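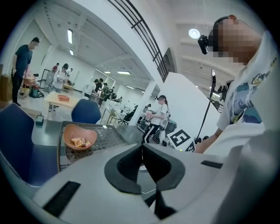

White T-shirt, cartoon-style print in blue, teal, yellow and black.

Emlyn Probert
June 2019

1/ A thread about T-shirts with stuff printed on them, and what we are being asked to pay for them. I got an email this morning from Nerkamari offering me "early access" to a printed tee for $98. One shirt. Short sleeves.

2/ The email says it's a limited edition. It doesn't say limited to what. I wrote back and asked. The reply told me the run was "intentionally small." Okay. Small like fifty shirts or small like fifty thousand? No answer to that one yet.

3/ I did the same thing last August with a Killia shirt that was "never coming back." It came back. Same drawing, slightly different green, new name. I'm sure somebody over there has a good explanation for why that counts as a different shirt.

4/ Next, "heavyweight." The Nerkamari page says 195 gsm, meaning grams per square meter of fabric. I've seen that number called midweight by one shop and heavyweight by another. There's no heavyweight police. Ignore the word and read the number, if they bother to give you one.

5/ And weight only tells you how much cotton is in there. It doesn't tell you if the collar is going to turn into a lettuce leaf by fall. I own a thin shirt from college that has outlived three thick ones.

6/ "Premium cotton." Premium compared to what? I have never once seen a shirt sold as being made of average cotton, and somebody must be buying all the average cotton.

7/ The print is where I get really grumpy. A big colorful graphic can be done in a bunch of different ways, and some of them hold up a lot better than others. Most product pages don't say which one you're getting. They say "vibrant." They're all vibrant on the day they show up.

8/ Things I'd like to see on a product page and mostly don't:
how it was printed
where it was printed
who drew it
what the artist got paid (ha)

9/ On that last one. Drakatov puts "artist collaboration" on every listing. I clicked through the whole summer line and found an artist's name on exactly one of them. If it's a collaboration, the other person should get a name.

10/ Somebody is going to tell me you get what you pay for. Do you? My favorite printed shirt cost $13 from a bin at Pattinasarany, the discount place by the bus station. The print has cracked a little at the shoulder. So has the one on a shirt that cost me five times that.

11/ Yes, that's two shirts and not a study. But I notice the brands aren't showing me a study either. They're showing me a guy leaning on a wall.

12/ I'm fine with people spending $98 on a shirt because they love the drawing. Go for it, a good drawing on a shirt makes me happy too. Just say that's what the money is for and leave "engineered" out of it. It's a T-shirt.

13/ For the replies: yes, I wash them inside out, cold, and hang them up. No, I'm not buying a special detergent. Someone already tried to sell me one under my last thread.

14/ Will post again if Nerkamari ever sends me that number.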